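4.2 The bed as a sorting surface

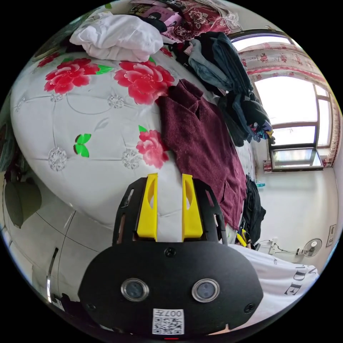

Figure 3. Clothing on a bed during a folding session: folded white items at the top left, a maroon garment spread out at centre right.

Furniture catalogues describe the bed as a place for sleep. Our households used it for that too, presumably, but during the hours we studied, it was mostly a table. Of the 70 folding sessions in the study, 56 took place on a bed, and this includes homes that owned a perfectly good dining table, which was generally under something else.

The appeal is easy to see. A bed is wide, soft and close to the drawers. It forgives a careless throw from the doorway. It also comes with a deadline, as several participants noted with some gloom: the clothes have to be gone by bedtime, or at least moved to the chair. (We return to the chair in Section 4.4, where it gets more space than we had planned.)

We divided each bed into three zones. The head end tended to collect finished work. The middle was where folding took place, and the foot was for whatever had come out of the basket and not yet been faced. Figure 3 fits the first two zones well enough. The white clothing is folded and rests near the head of the bed, although "folded" covers a lot of ground in this study, and the bundle is soft and crumpled by any standard a shop would recognize. The maroon garment lies open with its collar toward the top. We coded this position as "laid out", a category that says nothing about whether anyone was in a hurry to do more.

Coding depended on being able to tell the clothes from the bed, and here home decor did us few favours. The comforter in Figure 3 has large red-pink peonies and a green butterfly printed on a white quilted ground. A maroon garment shows up nicely against it. White clothing is harder, and on patterned bedding our two coders disagreed on the boundary of a pile far more often than on plain bedding. Kalniņš, who did the second round of coding, asked that patterned bedding be given its own column in the sheet. It was, and the column filled quickly.

Fuzzy and knitted items caused a separate problem. The folding rules we took from the Petrauskas scheme assume a flat shirt with sleeves that stay where they are put. Thick garments spring back, and people respond by folding them fewer times and pressing down harder. We allowed a two-fold finish for these items. Akinola argued for a one-fold finish as well, on the grounds that it was how he did his own. The motion did not carry, but 17 garments in the final set would have met his standard.

Stacking followed colour less than we had expected. The Zirley checklist asks whether whites are kept apart, and most participants said yes in the interview. In practice, piles were sorted by whose drawer they were headed for, and whites stayed together mainly when one person owned most of them. We left the interview answers in Table 2 beside the observed ones, where readers may compare them at leisure.

Sessions that stopped partway were kept in the analysis. Twenty minutes was our cut-off for a pause, after which we treated the bed as abandoned and recorded the state of each zone. The head end was rarely disturbed after this point. The middle was usually claimed by a single garment, spread flat, awaiting a decision.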